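Urkon Robot Learning List
Home Archive Search Subscribe Help
Reading time: 4 minutes
Last updated: 19th January

Subject: Re: Fridge door set, how many runs to keep

Dear colleagues,

I reply to the message quoted below on behalf of the Undwood data group. Four stills come first, all of them from the simulated kitchen. 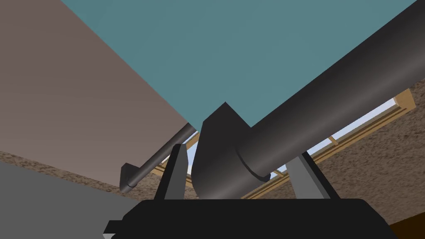
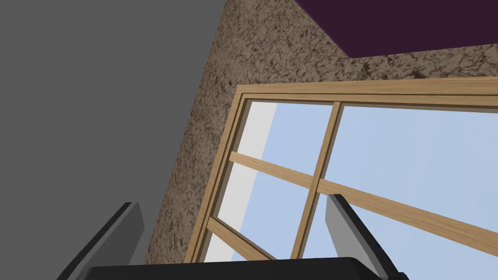
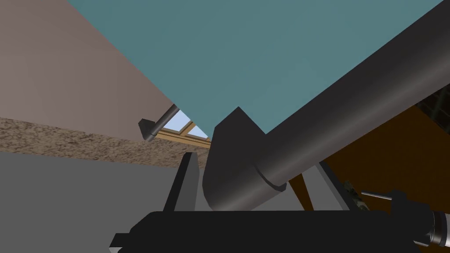
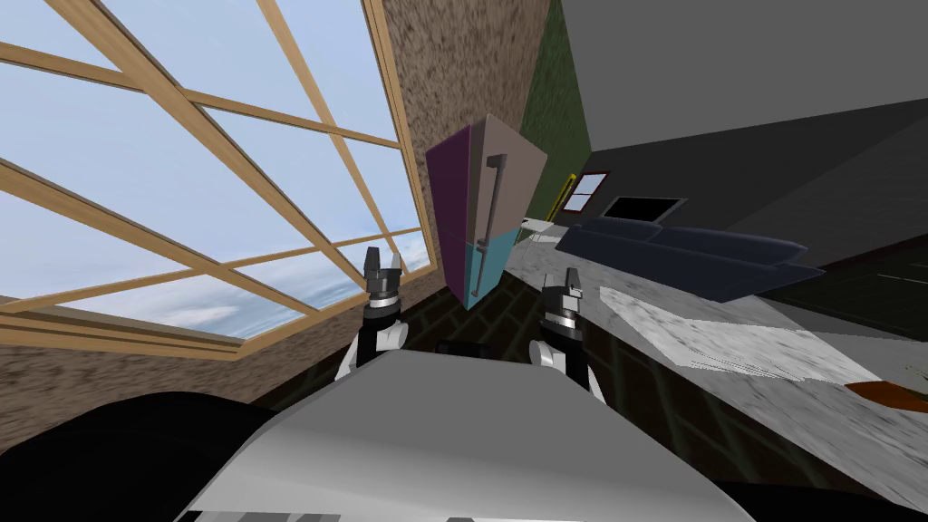

Source: rendered stills, Undwood simulation store. May be reused within the Urkon project with credit.

> From: Finside evaluation desk
> We have received the first delivery for the fridge door task and have
> three points to raise before training begins.
> 1. The covering note gives 157 runs, but the index lists fewer. Which
> figure is to be used in the report?
> 2. Many of the gripper views are strongly tilted, and in some of them
> the fridge is not in view at all. Should these be removed?
> 3. Is it intended that runs in which the handle was missed are kept
> with the others?
> We should be grateful for a reply to the whole list, as the Pomare
> partners have put similar questions to us.

I shall take the points in the order given.

On the first point, 157 is the number of runs recorded. Of these, 28 were withdrawn before delivery. In 18 of them the operator's link to the simulator dropped and the arm stood still for long periods; in the remaining ten the written instruction did not match the task carried out. The index is therefore correct at 129, and that is the figure to be used in the report. The covering note was written before the check had been completed and will be replaced.

On the second point, we ask that the tilted views be kept. The gripper cameras move with the arms, and their pictures are stored exactly as rendered, without being turned upright. A model trained on corrected pictures would need the same correction at the time of use, and the partners agreed in July that no such step would be added.

Views without the fridge should be kept as well. The second still is a fair case: the fingers are open and the camera has the window, the wall and a little of the ceiling before it. Taken alone it says little about the task. Each gripper view is, however, stored with the other views from the same moment and with the joint readings, and the model is given all of them together. To take out one view would leave a gap in the run, and a run with gaps cannot be loaded by the present reader. Should Finside wish to test the effect of leaving a camera out, the proper course is to switch it off in the training settings and to leave the files untouched.

The first and third stills show the kind of view in which the gripper camera is of most use. The handle is large in the picture and its end lies between the two fingers, so that small errors in position can be seen. In the fourth still, which takes in both grippers and the room beyond, the same errors would be hard to judge. We would not wish either kind of view to be treated as a spare for the other.

On the third point, the missed attempts are included on purpose, provided that the operator went on to correct the error within the same run. There are 38 such runs. They are marked "recovered" in the outcome column and may be filtered on that word. Runs which ended in failure are held at Undwood and do not form part of the delivery. They can be supplied on request to any partner working on the detection of failure, but they must not be mixed with the training set.

I should add two matters which were not raised but which will affect your work.

The start position of the robot was varied between runs, and the start positions are not spread evenly across the kitchen. Operators tended to choose places from which the handle was easy to reach. The next round will use start positions drawn by the software, and operators will not be able to change them. Until then, results from this set should not be offered as evidence that the model can approach the fridge from any part of the room.

Secondly, the wall and floor finishes are the same throughout this delivery. Pomare has asked for a version with changed finishes. This can be produced by playing back the stored movements in a kitchen with different materials, and no new operator time is needed. Such copies will carry the number of the run from which they were made. Please make sure that a run and its copies are always placed on the same side of the split between training and testing.

Corrections to the index should be sent to the list and not to individual members of the group, so that all partners hold the same version.

Yours sincerely,

Aled Morgan
Data group, Undwood

Previous message Next message Thread index Back to top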